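Robots & Routine: the newsletter for people who have to sign off on the stuff

Friday, January 13, 2023

ITEM 2: A thousand kitchens, or one kitchen a thousand times?

Every pitch I get for a household robot now comes with a number attached, and the number is always how many demonstrations it was trained on. The latest is from Plalow, whose kitchen set goes by the name Justari. The count on the cover sheet is 1,194 episodes. I asked what an episode was and got a very long answer. 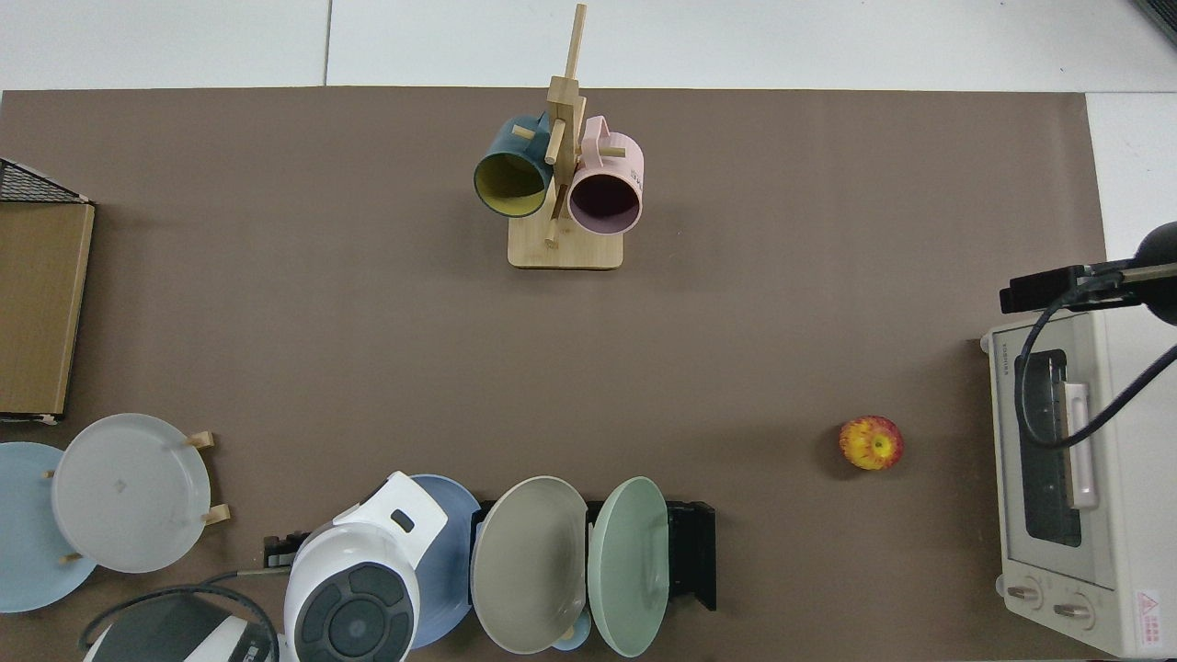
3 min read

The short version of the long answer: a person drives the two arms by hand, the arms do a chore, the cameras and the joint positions get saved, and somebody types a line saying what the chore was. Do that all day and you have a dataset. Feed it to a model and, the pitch says, you have a robot that can put your dishes away.

I don't doubt the first part. Plates in a rack, mugs on a wooden rack, an apple, a toaster oven: it's a fair stand-in for a kitchen counter, and I've seen far worse. The dishes are different colors, which helps if you want the model to learn the word "blue." My trouble is with the second part.

Take the 1,194. Plalow says the goal was 1,000 and they went over, and I'm supposed to be pleased. But when I went through the task sheet there were 11 instructions on it. Eleven. The rest of the number comes from doing those again with the plates swapped, the apple moved a few inches or the mugs hung on other pegs. That's useful practice for a machine. It is a long way from my sink on a Sunday night, where nothing stands on its edge waiting to be picked up and half of it has egg on it.

Then there's the matter of the bad takes. I asked how many runs had been thrown out, and whether the dropped plates were kept. Two people on the call gave me two answers. One said failures are deleted the same day. The other said they are kept and marked, so the model can learn what a slip looks like. Both are respectable ways to work. I would just like to know which one I'm paying for. A set with every fumble cut out teaches a robot what to do when things go right, and I can already manage that part myself.

Same question for the typed lines. "Pick up the blue plate" is fine until there's a light blue one a short reach away on a different stand. If the person typing was tired, the label is wrong, and the model will learn the wrong thing with great confidence. Plalow told me the labels are checked. I asked by whom and how often, and that is still on their list of things to get back to me about.
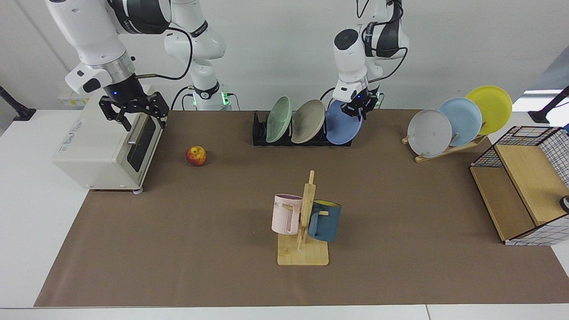

What I'd ask before you sign

Readers have written in to say that Sano and Pintér are offering sets along the same lines, so keep these handy.

How many different instructions are in there? Get that figure before the episode count.

How many rooms? If it's one table, have them say one table.

Were failed runs kept, and can you get them separately?

Will they let you pick 2 objects the model has never met and put them on the table while you watch? Bring your own mug. Chipped is good.

Plalow has agreed to the last one, to their credit, and we've set it for April. I'll be bringing a gravy boat.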